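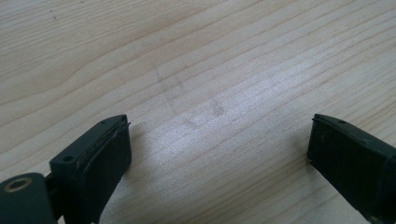
The light wood table, with its long wavy grain.

Flekwood Knitting and Mending Circle, minutes, February 16, 2023

Hashini Liyanage taking notes again, so you get it my way, with apologies to anyone who liked the old bullet points. Shiuli Chowdhury chaired. We started late on account of the parking, and I missed the first bit hunting for a pen.

Last meeting's minutes. Approved, with one fix. I had written that the Illach yarn order was superwash and it is plain wool, so please don't put it in the machine! Two of you already know this the hard way and have my sympathy.

Yarn money. We have 60 dollars left over from the August sale, which is more than I thought. Shiuli wants to spend it on another bag of the Waron worsted in the dark colors, as those go first every single time. I said I'd like some brights for the kids' sizes (nobody under ten wants a gray hat). We went back and forth on this for a while and ended up agreeing to split it evenly. Shiuli will place the order and bring the receipt next time.

Winter hats. The shelter has asked for 50 by the end of the season and we have handed over 33, so we are doing fine but we can't coast. There was a long talk about cuffs. The pattern we've been using has a short single cuff, and a few people feel it rides up over the ears. I've been making mine with a deeper one, folded up, and I do think it sits better, though it eats more yarn and I won't pretend it doesn't.
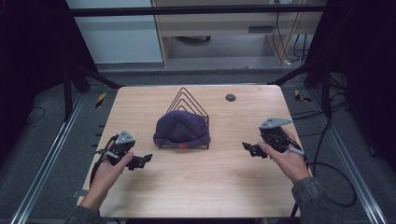

Anyway, we took a show of hands and the deeper cuff won easily. If you have a hat already on the needles, finish it the way you started, please, and don't rip anything out on my account. I'll type up the new version with the longer ribbing and leave copies in the pattern folder. Shiuli asked me to write out the crown decreases in full this time instead of "continue as set," and okay, fair point.

Sizing came up too. We've been heavy on adult medium. Could everybody make their next one either a large or a child's? Use whatever yarn you have at home as long as it's soft enough to wear against the forehead. The scratchy stuff can go toward the blanket squares.

Mending night. Good turnout last time and a big pile of jeans. We ran out of denim patches before the evening was half over, so if you have old pairs past saving, cut off the legs and bring those along. Shiuli is going to show Swiss darning on a sock heel at the next one. I asked whether we could also cover zippers and got a room full of groans, so that's a no for now. Maybe if I bring cake.

The Shi blanket. This is the one with the diamond squares, for anybody who missed the fall meetings. We're 3 squares short and one of the blues doesn't match the others, a different dye lot I think. I offered to put it in a corner where it won't show so much. Shiuli would rather reknit it and has taken it home with her. Joining starts once all the squares are in, and we'll do it flat on the big table, crochet hooks please, size H if you've got one.

Other business. The tea tin is low. Someone left a pair of reading glasses with a green case in the yarn cupboard and they're still there, on the top shelf. I also brought up the lending books, which have a habit of wandering off. Write your name on the card, even if you're only borrowing it overnight!

To do before next time:
Shiuli: yarn order, blue square, sock heel for the darning demo.
Me: new hat pattern, tea, a reminder email to everyone with a library book.
Everybody: one large or child's hat, old jeans.

We wrapped up after the tea ran out.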